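Party Bus Seating and Comfort: A Project Report
Transportation and Hospitality Services, second-year group project
Written by Kaj Vigfúsdóttir for the Hauksdóttir group
Handed in 5th October

Why we picked this

Our class was asked to choose a rented vehicle and look at how well it does its job. Most groups went for airport shuttles or wedding cars. We wanted the party bus! It has to be a lounge, a dance floor and a road vehicle all at once, and we were curious how the people who plan the inside of one decide what goes where.

We had a feeling before we started that lights and sound would take up most of our report. They ended up with one paragraph, and seating took over nearly everything else.

How we did it

Stovus, a small rental company, let us ride along on two evening bookings in July and sit in their parked bus as long as we liked in between. Their bus has perimeter seating, meaning one long bench down each side and a curved one across the back. We also got the floor plans for a newer model from Petix, who convert plain buses into party buses, and they were incredibly patient with our emails.

On the rides we noted where guests sat at the start, where they moved to, and what they held on to when the driver braked. Afterward we gave everyone who was willing a short form about comfort, noise, light and snacks. We got 14 forms back, which made us very happy, even if a couple of them were mostly drawings.

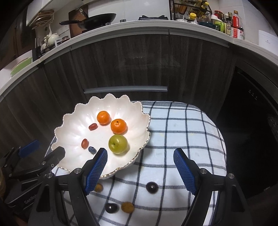 Figure 1. Fruit in a scalloped bowl with a gold rim.

What we found: seating

The curved bench at the back was the favorite by a mile. Guests could see each other's faces there, and it felt like a room of its own. The long side benches were a different story. People sitting side by side talked to the person next to them and then gave up on anyone further along, so the middle of the bus went quiet while both ends were having a great time.

Braking was the other big thing. On a sideways bench you slide toward the front, and if the upholstery is slick vinyl you slide a lot (we tested this ourselves and it was very funny the first time). Petix breaks up the side benches with low armrests in its newer plan. We think that's a smart fix, and it gives you somewhere to put an elbow too.

What we found: bar, lights and sound

Guests loved the bar, but the glass holders were too shallow for anything tall. The ceiling lights got great comments on the forms. Several people asked for a slower setting for the trip home, when everybody is tired and just wants to chat. The sound was strongest right over the side benches, so the quiet middle of the bus was also the loudest place to sit. That probably explains part of the seating problem!

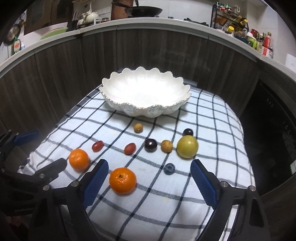 Figure 2. Assorted fruit and an empty bowl on a checked cloth.

Our layout

We drew our own plan in Jikeo, the free drawing program our school uses. It keeps the back lounge exactly as it is. The side benches are split into shorter sections, three on each side, with the middle pair angled slightly toward each other. We moved the speakers to the ends, made the glass holders deeper, and ran a grab rail along the ceiling where people of different heights can reach it.

The first version had a second bar by the door. Our teacher pointed out that it blocked the steps, so it came out again.

What we would do with more time

Two rides is a small number, and both were birthday groups. We'd love to try a wedding party or a company outing, where guests don't all know each other. We'd also like to measure the sound properly with a meter. Stovus has offered to let us tape our bench sections out on the floor of the parked bus, and we're hoping to do that before the spring showcase.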